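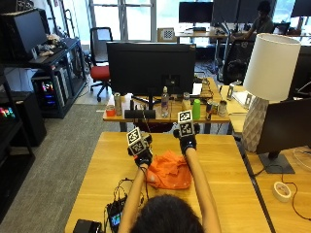 A primeira vez que atravessei as Dunas de Kekdale levei uma noite inteira, duas canecas de chá e uma quantidade de poções que me envergonha confessar. Akska é um daqueles RPGs que entregam o mapa logo na abertura e depois deixam a gente descobrir, com toda a calma do mundo, que o mapa não ajuda em quase nada. Visto de cima, o deserto lembra muito aquele pano laranja amarrotado em cima da mesa de madeira clara, com as dobras fofas e as pintinhas brancas por cima: cada dobra é uma duna que não dá para subir pelo lado errado, e cada pintinha, no jogo, é um poço de sal onde se pode descansar. Quem tenta ir em linha reta acaba voltando ao último poço com metade da vida e nenhuma água.

O segredo, se é que dá para chamar assim, está em andar pelo fundo das dobras durante o dia e pelas cristas durante a noite. De dia o calor consome o cantil depressa demais nas partes altas; de noite são os escorpiões de vidro que tomam conta das baixadas, e eles batem forte em quem chega com menos de 300 pontos de vida. Eu cheguei com bem menos, claro, porque tinha passado a tarde pescando em Lins e me esquecido completamente de treinar (a pesca de Lins merece uma matéria só para ela, e um dia eu escrevo!).

Conversei bastante sobre isso com Milagros Ayala, que joga Akska desde o lançamento e mantém um caderno de rotas que já vai pelas 778 anotações. Ela faz a travessia com um grupo que eu jamais teria montado: dois curandeiros, um batedor e a cabra de carga que se compra na feira de Lins. "A cabra carrega 14 cantis e não reclama", me disse ela. "Todo mundo gasta o ouro em espada e depois morre de sede." Comprei a cabra no dia seguinte. Custa cerca de 1000 moedas, o que dói no começo do jogo, mas nunca mais precisei voltar atrás por falta de água.

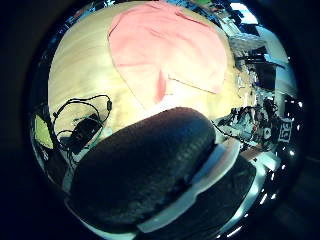
Passado o deserto vem Pemthorpe, e Pemthorpe é outra conversa -- um planalto largo, quieto, de terra rosada, onde a música quase some e a gente enfim respira. Os monstros comuns são poucos e lentos, e dá uma vontade danada de correr direto para o mosteiro, no extremo sul. Não corra. O planalto tem o jeito do tecido rosa-salmão estendido na mesa, com vincos tão suaves que mal se notam e uma única dobra mais decidida descendo na diagonal para a direita: em Pemthorpe essa dobra é a Falha, e é por dentro dela que se chega à forja antiga. A entrada fica perto da ponta de baixo, atrás de um arbusto seco que só o batedor consegue cortar.

Na forja mora o ferreiro cego, que troca o sal recolhido nos poços por uma lanterna fria. Passei direto por ele na minha primeira partida e paguei caro, pois o porão do mosteiro é escuro do começo ao fim e as tochas comuns se apagam na segunda escada. Com a lanterna acesa, os guardiões ficam parados um turno inteiro antes de atacar, tempo de sobra para proteger os curandeiros e mandar o batedor abrir as portas laterais. Guarde pelo menos uma poção grande para a abadessa. Ela tem duas formas, e a segunda começa sem pausa, sem diálogo e sem ponto de salvamento. Minha cabra, aliás, ficou esperando do lado de fora, comendo o arbusto.

Última atualização: quinta-feira, 11 de março de 2021

Início Matérias Guias Análises Cartas Contato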